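Budholm Creature Builder: Frequently Asked Questions

Most of the questions we get about Budholm are on this page. If yours is missing, ask in the forum under Help, and please search first.

What is Budholm?

Budholm is a creature-building and world game for one player. You start with a single animal, change its body between generations, and eventually look after a whole valley. It is made by Brovon, and the wiki and this FAQ are run by players.
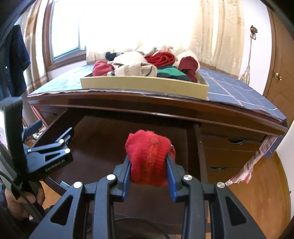
By Svitlana Tkachuk
Last updated Jan 6, 2023

Do I need to play the tutorial?

No. Press Escape on the first nest and choose Skip to Valley. You will miss the free horn set, but you can buy it later from the trader at Moser for 64 shells.

How many body parts are there?

441 in the current version, counting color variants of the same part as one. The in-game Part Book shows a higher number. It counts left and right limbs separately, and so far that has not been changed.

How many parts can I put on one creature?

Ten in the first age, and the limit goes up each time you reach a new one. Eyes and mouths count toward it. Skin patterns do not.

My creature can't walk. What did I do wrong?

Usually the feet are not touching the ground line. Open the editor, turn on Show Ground, and drag the lowest leg joint down until the line turns green. If the line is already green, check the weight bar. A large head on two thin legs will tip forward on every slope, and the game treats that as not being able to walk.

Snake-type bodies do not need legs, but they do need the Belly Scale part. It is in the skin tab, where a lot of people never look.

Can I name my own species groups?

Yes. Open the family tree, select the oldest creature in the branch, and click the blank tag. The name you type is used for everything below it, with your ending added. So if you type "Drellu" and pick the "-ids" ending, all of the descendants will be listed as Drelluids. You can pick from 8 endings or write your own.

Names can't be changed after a branch dies out. This is on purpose, according to the patch notes.

Can I import creatures made by other players?

Yes, with a share code. Paste it into the box at the bottom of the Part Book. The creature arrives as an egg and takes one season to hatch. If it uses parts you have not unlocked, those parts show up gray and do nothing until you find them.

Codes from before the March update no longer work. The owner has to open the creature and save it again to get a new one.

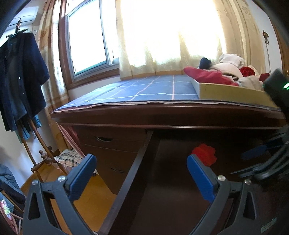 Reading time: 4 minutes

Why do my predators leave the valley?

Hunger, in most cases. A pack will stay for two seasons without enough prey and then head for the nearest map edge. You can slow this down by placing a salt rock, which keeps grazing animals in one area. Fencing doesn't help. Anything with claws rated three or higher can climb it.

If the pack is well fed and still leaves, look at the noise level. Waterfalls count as noise, and so do your own villages once they reach the second age.

What is the difference between Platholm and Moser?

They are the two starting regions. Platholm is flat and wet with plenty of plants, so it is the easier one. Moser has cliffs, a cold season, and better minerals. Flying bodies do much better there. You can move between the two after the third age, but you can only bring one species with you.

Is it true the guards in Moser don't use their weapons?

Partly. Guards carry spears and slings, but they only use them against creatures marked Hostile. Most wild animals are marked Wary and get chased off instead. If you want the guards to fight, open the village screen and set Alert to High. Trade will drop while it is on.

Does the game have mods?

Yes, but there is no official support. Put mod folders in the Add folder inside your save location, not in the program folder. Load one at a time if you are having crashes - most of them come from two mods changing the same body part.

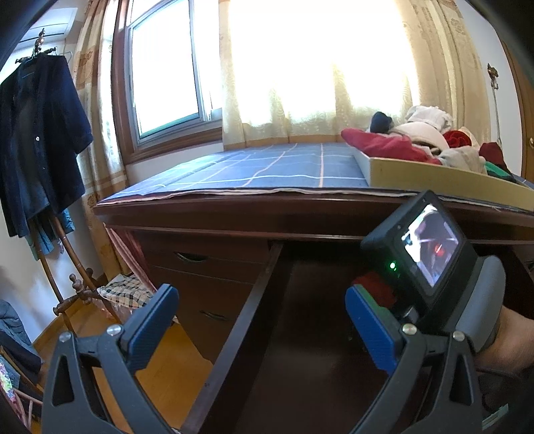

Saves and Technical Questions

Where are my saves?

In your documents folder, under Budholm, then Valleys. Each valley has its own folder. Copy the whole thing if you are moving to another computer, because the family tree is kept in a separate file from the map.

My save says "Tree Missing." Is it gone?

The map is fine. Look for a file ending in .old in the same folder, make a copy, and rename the copy without the .old part. You may lose the last season.

Can I play with a controller?

In the valley, yes. The editor still needs a mouse.

How do I report a bug?

Use the form on the main menu, under Other. Attach your save folder and say which region you started in. Reports posted only in the forum might not be seen by the developers.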